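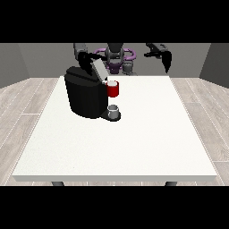
Open Day at the Hrubý Laboratory, Vistville

On 28 April 2025 I attended the spring open day at the Hrubý laboratory. Attendance for the day was recorded at 218.

The principal demonstration was a coffee task in simulation, with a two-armed robot working at a white table. Saimi Riihimäki led the session and took questions for 15 minutes. Most concerned the lid of the coffee machine – visitors wished to know how firmly a gripper should press on a hinged part. She also spoke about placing a cup under the spout.

A second open day is planned for June at the Ullholm site. Registration is required, and parking is limited.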